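Is the toll road worth owning?

I drove the Drullville bypass twice last month, all 234 miles of it (there and back, both times), and somewhere near the second toll plaza I started wondering who gets my money. Kuser does, mostly. It runs the road and takes up to 370 million in tolls a year - and its shares have barely moved!

Trucks pay the bills

Freight is the steady part. Commuters vanish when gas gets pricey, but Tirnard's trucks keep rolling.

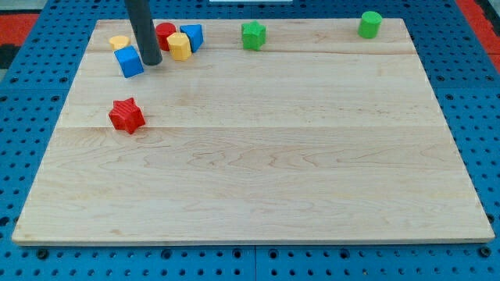
What I'd watch

The toll review in April. I own 1,000 shares and I'm keeping them until then.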